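Setting Up Your Listening Log
Section 5 of the Anda Study Guide

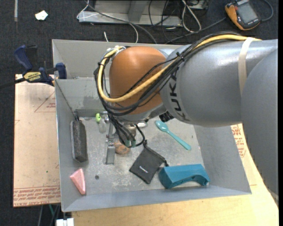 Saretti

Welcome to my favorite part of the whole guide! The log is where your podcasts, radio shows and songs in your target language start to add up.

1. Open a fresh page (paper or spreadsheet, both are great) and make columns for date, title, minutes and new words.

2. Pick one show for your first week. Learners in the Drumurdale group love short radio dramas.

3. Listen for 15 minutes without pausing. Let the hard bits go by!

4. Listen again and write down up to 5 words you want to keep.

5. Fill in your row right away, while it's fresh.

Note: Songs count, but only the first 50 minutes each week. After that, log them under Extras.

Caution: Don't switch on subtitles before step 4. Your eyes will take over, and you'll miss the fun of catching a word by ear.

When you reach 500 minutes, start a new page and go on to Section 6, Speaking Partners.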